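Closet Notes — December 12, 2021

Do you really need the matching hangers?

Every December the catalogs decide that our closets are a moral failing. The one that landed in my mailbox this week offers a set of 128 hangers from Wulutar, all one color, with a promise that I will "rediscover" my wardrobe. I know where my wardrobe is. It's on the same hangers I've had since 1994, and I can't say they've held me back.

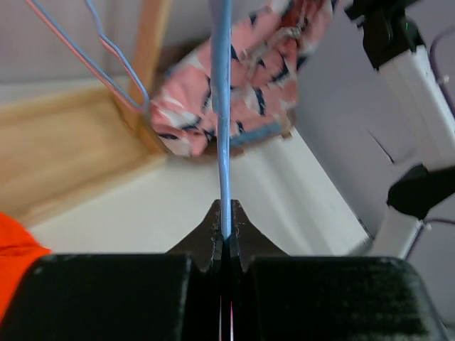
Coated wire is what I'd defend if anybody asked. The catalog calls it flimsy, and sure, a heavy wool coat will bow it. For a light printed garment like the salmon-pink one with the navy and white marks, a thin hanger in pale blue is plenty. I mix colors and have never lost sleep over it. What I would skip is the velvet kind, which grabs at knits and sheds on dark shirts. Dinari makes a padded version that I tried for a season. The padding slid around and I went back to wire.

Then there's the question of what should hang at all. My rule is short: if it wrinkles badly or slips off a shelf, it gets a hanger. Everything else gets folded. The catalogs tell you to hang more, and I notice they're the ones selling the hangers.
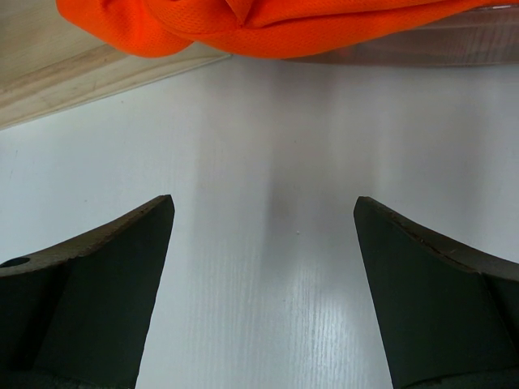
Should you fold on the bed or on a table? A table, if you have one free, as a mattress gives under your hands and the creases come out crooked.

As for those folding boards, I borrowed one from Ranasinghe, the housewares shop, when they were lending out samples. It made very tidy squares. It also took longer than my hands do, and then I had a folding board to store. Back it went.

Bins I'm softer on. I like a see-through one for sweaters and other folded things, simply to save digging. Pink, gray, clear, I don't much care. I do care about the latch — check it in the store, open and shut, before you carry the thing home. And fold to the width of the bin you own, before you go shopping for a bigger one. 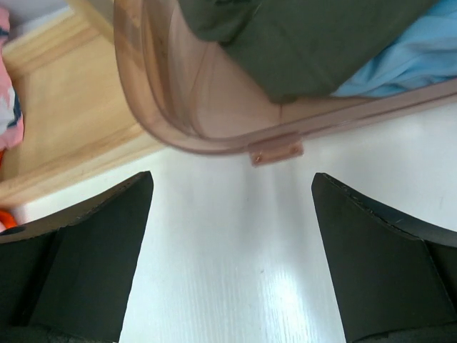 Next time: drawer dividers

Turkport has a new set out and two readers have asked whether it's worth the money. I have my doubts, but I'll give it a fair try in the sock drawer.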